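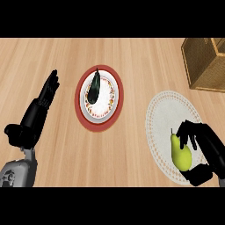
Simulated tabletop, right hand on the pear, eggplant still on the red-rimmed plate.

From: Brândușa Munteanu
To: obi-demos
Date: Jun 16, 2025
Subject: Re: [obi-demos] How many pear episodes is enough?

Hi Mortimer, hi all,

Thank you for the long note, and please don't apologize for asking. I have been meaning to write some of this up since we moved the kitchen set over to Gurnness, and your message finally got me to sit down with a cup of tea and do it.

Mortimer Park wrote:
> We have 472 episodes of the fruit and vegetable task in the Obi
> folder now, all done in simulation. The plan said 1,000. My policy
> trained on what we have reaches for the pear nicely, but it often
> closes its fingers too early and then pushes the thing across the
> table. Should I just keep recording until we get to 1,000, or is
> there something wrong with the ones I've got? Also, does it matter
> what I do with the hand I'm not using? I've been letting it float.

Let me take the second question first, as it's the easier one. Yes, it matters, a little. The picture at the top is from one of your own episodes, and the left hand is up over bare wood with the fingers straight and together, holding nothing. That's a perfectly good resting pose and I'd be happy to see it in every episode. What I found going through the folder is that in 132 of them the left hand wanders while the right one is grasping, sometimes nearly over the plate. The learner doesn't know you were only relaxing your arm. It sees a motion next to a grasp and tries to copy both. So pick a pose you find comfortable (that one is fine, really) and go back to it whenever the hand has no job to do.

Now the early closing. I watched a good many of these at half speed last night, more than I had planned to, and I think the trouble is that you have become very good at this! By the later sessions you start curling the fingers on the way down, all in one smooth sweep, and it works for you because you can correct at the last moment. The policy can't do that yet. In your first batch you stopped over the pear, came down from the upper right, and only then closed. Those episodes look slow and a bit clumsy and they are the ones I'd like more of. I know it's dull to do it that way. I used to hum while I was waiting, which my old officemates at Cundmont never quite forgave.

The pear on the doily is a nice case to look at, by the way. The hand covers most of the right half of the fruit, and from this view you mostly have the left side, the neck and the stem to go by. If the learner only ever meets the grasp from this one approach, I'd expect it to lean hard on the stem as a cue. So for the next round, could you turn the pear between resets? Stem away, stem toward you, lying over to one side. The same goes for the eggplant, which in nearly everything I opened is lying lengthwise on the white plate with the stem end over the red rim. It's a lovely arrangement but we have plenty of it.

As for the number, I would not chase 1,000 for its own sake. That figure came out of the August planning call and I'm fairly sure I was the one who said it, without much behind it. What I'd suggest instead:

Keep the 472, but move the 132 with the wandering left hand into a separate folder. Please don't delete them, I'd like to try training with and without.

Record in small batches, eight starting layouts per batch. Shift the plate and the doily as well as the food. The wicker basket can stay in its corner for now.

Leave in the episodes where you miss and then recover. Only throw out the ones where the simulator itself misbehaves, fruit sinking into the plate and so on.

Retrain after every batch, even if it seems too soon. You'll get a much better feel for what is missing than I can give you from here.

One more thing that nearly slipped my mind – the Skostus exporter still writes the success flag at the moment you press the pedal, and you tend to press it as soon as the fingers touch. Wait until the fruit is up off the surface and steady. I can fix the old flags with a script if someone sends me the raw logs, it isn't much work and I have a free evening or two.

I'm curious what others on the list do about rest poses, especially with two arms. I've only ever settled it by habit and would be glad to hear of something better.

Warmly,
Brândușa

--
obi-demos mailing list
To leave the list, send a message with "unsubscribe" in the subject line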